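How to Set Up a Home Medicine Log You'll Really Keep
By Simone Conceição
Updated 07/01/2022

I love a good medicine log! Mine started in April as one sheet of paper, when my aunt came home with 6 different prescriptions and three of us were taking turns looking after her. Within a week we had stopped calling each other to ask "did she have the noon one?" and I've been telling everyone I know to make one ever since.

You need a notebook or a printed sheet, a pen on a string (trust me on the string), and 20 minutes.

Step 1: Gather everything
Bring every medicine in the house to one table. That includes eye drops, creams, inhalers, vitamins, and whatever is hiding in purses and coat pockets. Check the kitchen too, top shelf to bottom.

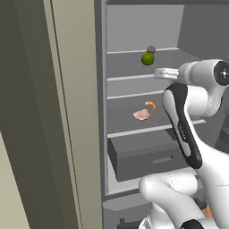
Keep each item in its own box with the leaflet inside. If a box has gone missing, set the item aside and ask your pharmacist about it before you write it down.

Step 2: Write the master list
Give each medicine one line. Copy these straight from the label:

Name of the medicine
Strength
Who it's for
How much and how often
With food or without
Expiration date
Storage directions
Pharmacy phone number

Copy, don't translate! If the label says "every eight hours," write exactly that. My friend Dalva Seixas once shortened hers to "3x day" and her brother read it as three at breakfast. (She caught it in time, and her list has been beautifully wordy from then on.)

Step 3: Rule up the daily page
Make five columns: date, time, medicine, amount, initials. I use a Meireles notebook with wide lines, but a school pad is every bit as good. Leave a fat margin on the right for notes like "felt dizzy" or "only ate half of lunch." Doctors love that margin.

Fill in the line right after the dose is taken, never before.

Step 4: Pick its home
The log lives where the medicines live. For most of them that means somewhere cool, dry, and out of children's reach, so skip the shelf over the stove and the bathroom. Anything labeled for the refrigerator goes there, and you add a big F beside it on the master list. 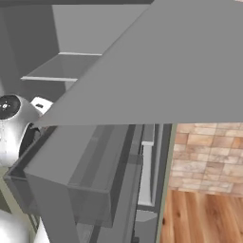 Step 5: Do a monthly check
Pick a date and go down the master list with the boxes in front of you. Cross out anything that has been stopped, circle anything that expires soon, and take the old stuff back to a pharmacy that accepts returns. Then take a fresh picture of the list with your phone, and bring it to every appointment!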